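Topic: Painting a tabletop teal, yes or no?

Jerura45
OK so I'm redoing the spare room at the Brendthorpe place and I'm stuck on the table. Everything in there is dark wood and I'm dying for some color! 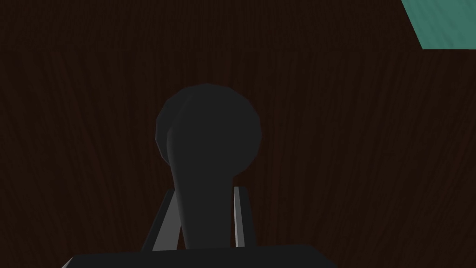

dark brown with a bit of teal
Too much?

powell_182
Leave wood alone, I say. I painted a desk in July and regretted it in 5 days.

Nivholm
Disagree! Teal looks great with beige walls and a wood door. Two thin coats, sand in between. 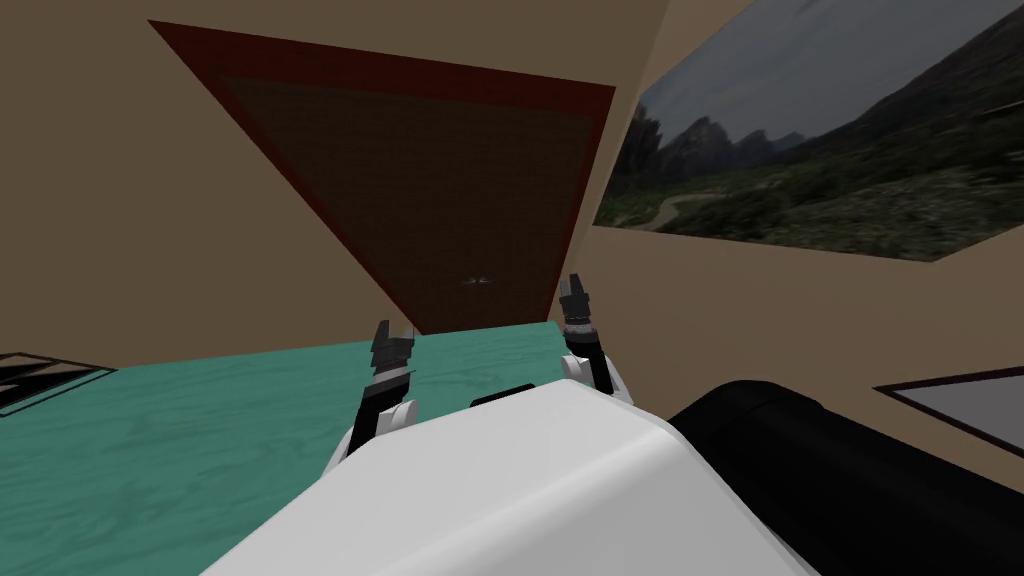
Re: which primer?

Jerura45
Ooh, tempted now. Do I need primer over old varnish?

powell_182
Yes, and you'll still hate it lol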